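Skellholm Household Help > Laundry and Linen > Folding

How do you fold soft black fleecy things so they stay folded?

Asked in July, 62 views

I have reached the age where I want a drawer that shuts. Shirts I can manage. Towels I can manage. What defeats me is anything black, soft and slightly fuzzy, of which this household seems to own a great deal. I fold it, it looks fine, I turn round to pick up a sock, and by the time I turn back it has relaxed into a heap.

I do all my folding on the bed, on top of the pink and white checked sheet, with the big pink comforter shoved towards the far side. The ironing board is out of the question (it lives behind the wardrobe and I respect its privacy). I usually fold a thing in the air, holding it up by the middle, and then lower it down and hope.
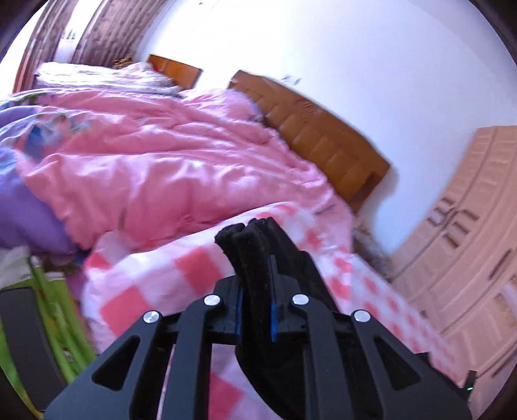
Folding in the air is your whole problem, if you don't mind my saying so. Gravity gets a vote, and with fleece it votes first. Lay the thing down flat, then fold.

Fair enough, and I will try it, but please assume I know nothing. Which bit goes where? Also I can never find the seams on black. I have a drawer 70 cm wide, a Vakix one with the runners that stick, and I would like to get everything in it standing on end like they do in the programmes. Is that realistic or should I take up stacking?

2 answers

Answer 1 (accepted)

Realistic, yes, but go slowly with the first few.

Clear a proper patch of bed. Pushing the covers up to the far half is fine, you only need the near half, but pull the sheet tight first. A ruck in the sheet turns into a ruck in the garment and you will spend ages smoothing the wrong one.

Put the garment down front side up and smooth it from the middle outwards with the flat of your hand. Don't pull at the edges, soft fabric stretches and then creeps back when you've gone. If there's a number or a badge on it, use that as your centre mark. It saves hunting for seams on black, which in my bedroom after 4 in the afternoon is a job for a miner.

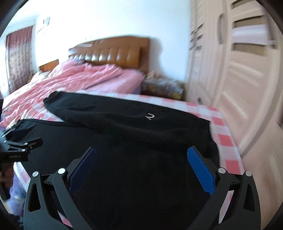
Laid flat on the bed, with the little white 2 to line up by.

Then bring one side in to just past the mark, bring the other side over it, and press down along the length with your forearm. Let the air out. There is far more air in these things than you'd think, and it's the air that undoes your fold when your back is turned.

After that fold up from the bottom in thirds. If it won't stand on its own edge, it's too loose, so open it out and do the last two folds again. Swearing is optional but I've always found it traditional.

For the drawer, pack from one end and put a shoebox in the gap until you have enough to fill it. A half-full row falls over like drunks at a bus stop.

Answer 2

just roll them. I have rolled everything for years and never looked back. Socks, fleeces, the lot. The drawer looks like a bakery but it shuts

Comments on Answer 2

Rolling is all right until you want the one at the bottom.

don't have one at the bottom then

Asker's update: The flat method works. The forearm business felt ridiculous and made all the difference. The drawer still sticks, but I've been told to rub a candle along the runners and will report back if I can find the candle.

Related: Bistalum drawer dividers, do they fit anything?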